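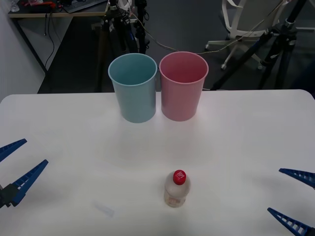
4. Déposer votre demande de prêt d'amorçage dans l'espace Teldale

Vous avez créé votre compte (chapitre 3), vous avez reçu le courriel de confirmation, et nous voilà donc au cœur du sujet : le dépôt du dossier auprès du fonds Stodden. Prenez un café et installez-vous confortablement, le formulaire est un peu long mais il s'enregistre à chaque page, et vous pourrez le reprendre le lendemain sans rien perdre !

4.1 Remplir la fiche projet

1. Connectez-vous et cliquez sur « Nouvelle demande », en haut à droite.
2. Choisissez le programme « Amorçage ». Le programme « Relais » s'adresse aux entreprises qui ont déjà remboursé un premier prêt.
3. Saisissez le nom de votre activité tel qu'il figure sur votre extrait d'immatriculation, accents compris.
4. Décrivez votre projet en 300 mots au maximum. Écrivez simplement, comme vous en parleriez à un voisin curieux : ce que vous vendez, à qui, et ce que le prêt va changer pour vous.
5. Cliquez sur « Enregistrer et continuer ».

Remarque : le compteur de mots tient compte des titres et des listes. S'il passe au rouge, raccourcissez un peu avant de changer de page. 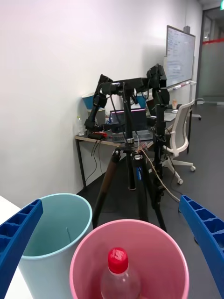

Bouteille à bouchon rouge dans un récipient rose.

4.2 Indiquer le montant et l'échéancier

1. Dans le champ « Montant souhaité », entrez une somme comprise entre 1180 et 2180 euros, sans virgule ni espace.
2. Déplacez le curseur pour fixer la mensualité. Le minimum est de 50 euros, et la durée se recalcule toute seule (c'est assez plaisant à regarder, vous verrez).
3. Joignez vos devis au format PDF, un fichier par fournisseur.
4. Vérifiez le tableau récapitulatif, puis cochez « J'ai relu mon échéancier ».

Attention : une fois la case cochée, le montant est verrouillé. Pour le modifier, il faut supprimer la demande et en ouvrir une nouvelle ; vos devis, heureusement, restent dans l'onglet « Mes pièces ». 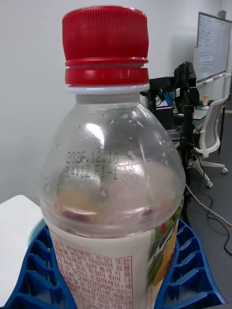 Rhydian Craddock conseille de préparer le budget prévisionnel sur papier avant même d'ouvrir le formulaire : il avait commencé le sien directement à l'écran et a dû reprendre trois fois son échéancier avant de tomber juste.

4.3 Envoyer le dossier

1. Cliquez sur « Transmettre ».
2. Notez le numéro de dossier qui s'affiche, il vous sera demandé à chaque échange.
3. Suivez l'avancement dans l'onglet « Mes demandes ».

Remarque : les dossiers envoyés après la clôture d'octobre sont reportés à la session suivante, sans nouvelle saisie de votre part. Pour les pièces refusées, voir le chapitre 5.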